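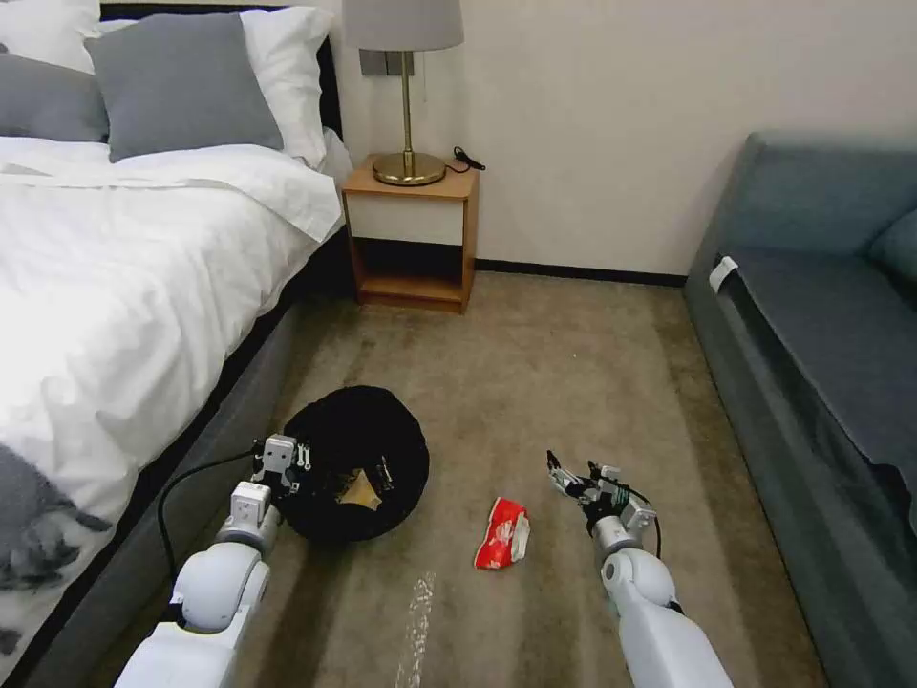
Bed with gray and white pillows, nightstand alongside.

Week 7: Awards lists as evidence

Read the Millerix "Founders to Watch" release before class. It names 200 winners picked from 676 entries. That is close to one in three, and the release calls the process "fiercely selective." Mark every claim you could check, then try checking one.

Who nominated them? Plorkside let people enter themselves, and 374 of the entries came in that way. The release leaves this out.

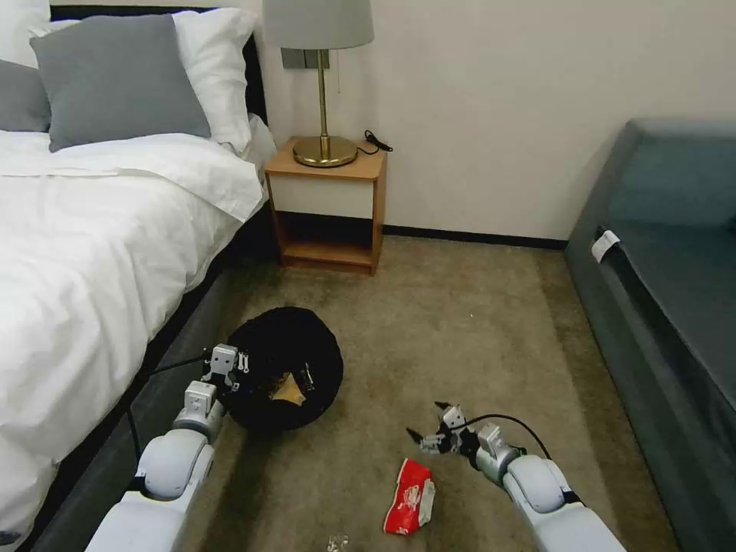 Then look at what winning predicts. Ernby quotes its past winners' funding totals but gives no figures for the applicants it turned down, so we can't tell whether the prize did anything. Yip at least prints its judging rules, though they are vague on "impact."

Due in October: one page on a list of your choice. Press coverage of the list does not count as a source.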